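Singing cowboy

The singing cowboy was a type of film, radio and stage performer who combined the part of a western hero with that of a popular vocalist. 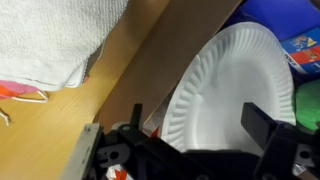 The type was at its most popular in the United States from the middle of the 1930s until the early 1950s, and it was taken up by amateur and professional entertainers in several other countries, Britain among them. This article deals with the general features of the form, its music and costume, and its later life in clubs and revival shows.

Origins

Working cattle hands sang long before anyone was paid to imitate them. Songs were used to pass the time on the trail and to settle a herd at night, when a rider circling in the dark would sing or hum so that the animals were not startled by him. Many of the tunes came from older British and Irish ballads, with new words fitted to them. Others were hymns, music hall numbers or songs learned in the army. Black and Mexican cowhands made up a large part of the workforce and brought their own songs and ways of singing, though early printed collections often left out where a piece had come from.

Collectors began to publish these songs in the early years of the twentieth century. By the 1920s a number had been recorded commercially, at first by singers with some experience of ranch work and later by performers who had none. Radio stations in the Midwest and Texas found that the songs were cheap to put on and drew a steady audience in farming districts.

Film

The arrival of sound made it possible to put a song in a western, but the early attempts were often awkward. Outdoor recording was difficult, and a voice was sometimes supplied for an actor who could not sing. The form settled once studios began hiring radio singers and teaching them to ride, which was easier than the other way about.

Most of the films were low-budget features meant for the lower half of a double bill. They were made quickly and shared sets, horses and supporting players. A typical story had the hero arrive in a district where a landowner, banker or gang was cheating the local people. He would be doubted, make friends with a rancher's daughter, win one or two fist fights and expose the villain after a chase. Songs were placed at the camp fire, on horseback, at a dance and at the close. Gunfights were fairly mild by the standards of later westerns and the hero seldom killed anyone.

Many of the films were set in their own time. Motor cars, telephones, aeroplanes and radio stations appear beside stagecoaches and six-shooters, and some plots turn on present-day matters such as drought, dams and oil rights. Audiences do not seem to have been troubled by this.

The hero usually had a named horse, which was often billed on the poster, and a comic companion. Women in the films were mostly cast as the rancher's daughter or schoolteacher, but a few singing cowgirls had careers of their own on record and radio.

Music

The usual accompaniment was guitar, fiddle, string bass and accordion, with steel guitar added in later years. Close harmony singing in three or four parts was common, and several groups made their living by appearing behind the star. Yodelling was borrowed from Swiss acts on the variety stage and from southern country singers, and it became so closely tied to the cowboy that many listeners took it to be part of ranch life.

Although the older trail songs were still sung, most of the material was newly written by professional songwriters. Its subjects were open country, the moon, home, loneliness and the horse. Tempos were often set to a walking or trotting rhythm, with the beat sometimes tapped out on wood blocks or coconut shells.

Costume

Early performers dressed much as ranch hands did. By the end of the 1930s stage clothes had become far more elaborate, with piped yokes, arrowhead pockets, embroidery, fringes and inlaid boots. The hat was generally white or pale for the hero, though there were exceptions. Costume of this sort had little to do with cattle work and was closer to rodeo and Wild West show dress, from which much of it had been copied.

Decline

The number of singing westerns fell quickly after 1950. Television took over the audience for short, cheap adventure stories, and production costs had risen. Some performers moved to television themselves, while others went back to radio, recordings or touring. Cinema westerns of the 1950s were on the whole more serious, and where they used a song it was more often heard over the titles than sung by a character.

In Britain

The films were shown widely in Britain, particularly at children's Saturday matinees, and had a marked effect on variety acts and later on country and western clubs. One of the longer-lasting clubs was the Ternent Range Club, which met in a former drill hall and had 137 paying members at its largest. Its resident group, the Polleo Riders, played there for 17 years, with Nikola Michalski on accordion for most of that time. Trinity Villanueva joined as a yodeller and afterwards led the group, adding several songs from the cowgirl repertoire that it had not played before.

The Riders made one long-playing record, issued on the small Endard label. It contained 12 songs and was sold mainly at performances. Copies are now hard to find, and the Krajewska collection of British country music holds one together with the group's handwritten set lists. The lists show that an evening was normally divided into 2 sets of 30 minutes, with a raffle between them.

Revival

Interest in the form grew again from the late 1970s, when new harmony groups in the United States began to perform the older songs, some in earnest and some with a good deal of comedy. Cowboy poetry gatherings, many of them held in January when ranch work is slack, have given the songs a further audience. The films themselves passed to television, then to video and disc. Surviving prints vary a great deal in quality, as many were cut to fit television time slots and the complete versions have been lost.

See also

Western swing
Cowboy poetry
Wild West show
B western

Page last edited 06/10/2024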